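Unit 4: Writing the Death Notice

Instructor: Bartosz Jasińska

A notice is a public record and should be prepared as one. The first sentence gives the full name, age, and place of death. Parents, schooling, marriage, and work follow in order of date. Survivors are listed last, by closeness of kinship.

Length
The Kidley paper allows 800 characters. Longer notices are charged by the line.

Service details
State the place and hour. Confirm both with the funeral home before submission.
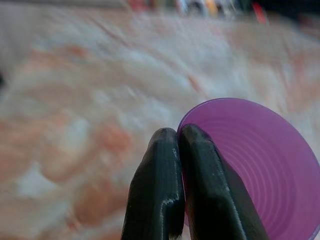 Assignment
Draft one notice from the Sikora family papers. Drafts are due Friday at the start of class.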